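Speaker notes: "The redesign nobody measured"
Friday, second slot after lunch. Aim to finish early and leave time for arguments.

SLIDE 1 (title)

Thanks for coming. Say name, say what I do: I test mobile apps for a living and I have sat through a lot of launch demos. Get through this quickly, people hate bios.

Say up front that I have nothing to sell. I use most of the apps I'm going to complain about. Two of them are on the phone in my pocket and one of them woke me up this morning.

SLIDE 2 (Pendness, old home screen and new home screen)

Pendness is a reading list app. You save an article, you read it later, or you never read it and feel bad. The old version was a plain list with the newest item on top. The new version has cards, a "for you" row, a search bar that moved to the bottom, and a button with a little spark on it.

Ask the room: where did the list go? Wait for it. Somebody usually gets it. It's behind the third tab, under "Library," and then you have to pick "All."

The release notes called this "a simpler way to read." I counted the taps to open the last thing I saved. The old app took 2. I'm leaving the new number off the slide so people can try it on their own phones.

SLIDE 3 (what the team said)

Be fair here. Benedek Szénási worked on the redesign and was kind enough to talk to me for this. His main point was that new users didn't understand the list. They opened the app, saw an empty screen and left. The cards gave them something to look at.

I believe him. It's a real problem. What I asked was whether those people came back the week after, and he said they hadn't split it out that way. So we know more people stayed on the first screen. We don't know if any of them saved an article and read it.

Don't be smug about this part. I've shipped things with worse evidence.

SLIDE 4 (store reviews)

Read two or three out loud. Keep the one about the guy's train ride, it gets a laugh.

Then the warning. Reviews after a redesign are always bad. People dislike change, and the people who like it don't write in. I looked at 2,000 reviews for this talk and most of them can't be used for anything. "Bring back the old one" tells you how a person feels on a Tuesday. The useful ones name a task. "I can't find the thing I saved yesterday" is a bug report.

If anyone asks how I sorted them: by hand, in a spreadsheet, it was awful.

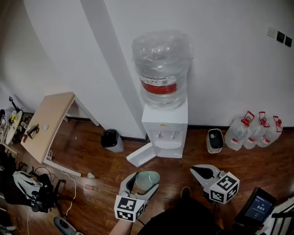 SLIDE 5 (Mistik, settings menu)

Mistik is the other way to get it wrong. It's a notes app, and the people who make it have never removed anything. The settings menu has 36 entries. There's one called "Sync" and one called "Syncing," and I couldn't tell you which one I need, and I asked support and I don't think they could either. Go slow here and let people read the slide. Then bring up the water dispenser. It has two taps side by side, and one of them has a pinkish-red accent on it. You take the accent for the hot side before you've thought about it. Mistik has a menu of gray words in one size of type, with "Erase local copy" sitting right under "Text size." Some color would help. A gap between the two would help more.

Someone will say power users want all those settings. Maybe. I'd like to see the usage numbers before I accept that. Every team I've worked with had a setting they were sure people loved, and when we finally logged it, the people who loved it were on the team.

SLIDE 6 (Park update)

Short one. Park is for paying for parking. You're standing in the rain with one hand free. The July update put a screen about their rewards program in front of the pay button. You can close it, but the X shows up late.

I don't believe that was a mistake. Somebody had a signup target. Say this plainly and move on, don't rant. (I ranted in rehearsal and lost the thread for the whole next slide.)

SLIDE 7 (Aresia)

The one I like, with reservations. Aresia does bus times. They moved to the new navigation style over several small releases, and for a while you could switch back from the main menu. The switch was easy to find, which is rare.

Reservations: the text is still too small in the stop view, dark mode is barely readable outdoors, and the widget forgets your stop after a restart. I reported the widget thing. I'm still waiting.

Also I don't know that the slow approach worked better. It felt better to me, and I'm one person who was already paying attention. Say that out loud. If I'm going to ask Pendness for evidence I can't wave through the app I happen to enjoy.

SLIDE 8 (questions to take home)

Don't read the slide. Talk through it.

Before you redesign, write down what people open the app to do. Use their words. Time those tasks in the old version, on an old phone, with a bad connection. Time them again in the new one. If the new one is slower, you might still ship it, but someone should have to say why in a meeting.

Ask what result would make you roll the thing back. In my experience that question makes a room go very quiet. If no result would do it, stop calling it a test.

And please stop writing "cleaner" in release notes. I have no idea what it means and I've written it myself.

SLIDE 9 (contact, links)

Questions. Likely ones:

"Isn't this just nostalgia?" Partly, yes. That's why I time things.

"What about AI features?" Same test. What was the person trying to do, and did they get it done sooner? I haven't seen many teams publish that.

"Did Pendness change anything?" They moved "All" up one level. Benedek told me last week. Check that it's live before saying so on stage.

If we run over, skip Park.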